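Last updated: June 23, 2024
By Houshang Bakhtiari

Grilteo wrist care kit: two months on the training cell

I look after the surgical training cell at Wemgate, and I've become the sort of person who gets excited about a cleaning brush. The Grilteo kit came in May, $115 with the case, and I've used it at every instrument change on our bench robot ever since. I love it!

What you get is a set of soft brushes, a hooked cable pick, a flushing tip, a bottle of lubricant and a folding magnifier with a light. The magnifier is the star. Cables at the wrist are tiny, and a single broken strand hides beautifully behind a pulley until the grip starts to feel mushy. My old loupe needed a third hand. This one clamps to the bench and stays put, so I can work the jaws with one hand and brush with the other.
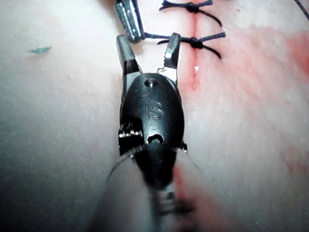 Jaws open at the suturing pad. The pulleys and cable wraps on the left of the wrist are where the small brush earns its keep.

My routine goes like this: wipe down the shaft, flush, brush the pulleys, open and close the jaws by hand, then go over the serrations under the light (thread fuzz loves to sit in there). With the Hastel brushes I used before, that took me 18 minutes an instrument. I'm faster now, mostly from not hunting for dropped bristles, which the Hastel set shed all over the tray.

It helps with setup too. The kit includes a small alignment card you hold behind the jaws while homing the arm, and it shows up a lazy jaw right away. I caught one that way in the first week and pulled it before class.

Gripes? The case latch is flimsy, and the lubricant bottle dribbles if you store it on its side. Refill brushes come only in packs of 80, far more than a single cell needs, so I split a pack with the lab at Caldeira. The printed guide is also thin on drying, so stick with your instrument maker's instructions there. We use ours on practice instruments only, and I can't speak to anything clinical.

I've already ordered a second kit for the spare bench.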